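Washing old stuffed toys from storage, which ones can go in the machine?

Posted by Nanami Hirose

Cleaning out my mom's basement in Stumutthorpe, found 6 bags of plush from when we were kids. Smell like basement. Want to donate them before December but not like this. Can I just throw them all in on warm? Some have music boxes, some are that old crunchy filling. No idea what's in the rest.

Shigeru Ishida
Not the music ones. Those you surface clean, damp cloth and a bit of dish soap, dont soak. Rest of them go in a pillowcase, tie it shut, cold water, gentle. Never warm, the fur goes matted and you can't really fix it. Check the tag first if theres still one on it.

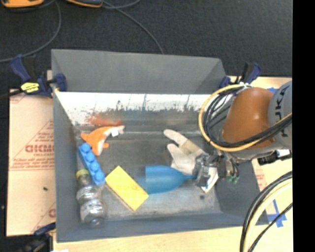

Crunchy filling is probably foam going bad. Squeeze it, if dust comes out of the seams just toss it. Air dry the rest, takes a day or two for the fat ones. Flip them halfway.

Hatsue Shibata
baking soda in a garbage bag, shake, leave overnight, vacuum. did this with my daughters whole collection and no washing at all

Yuzuki Sasaki
Baking soda is ok for smell but won't do anything for actual dirt. I'd do both. Also call the donation place first!! The one near us stopped taking plush completely, I had about 148 of them sorted and bagged and had to drive them all home again. Animal shelter took most of them in the end, they only wanted ones without hard eyes.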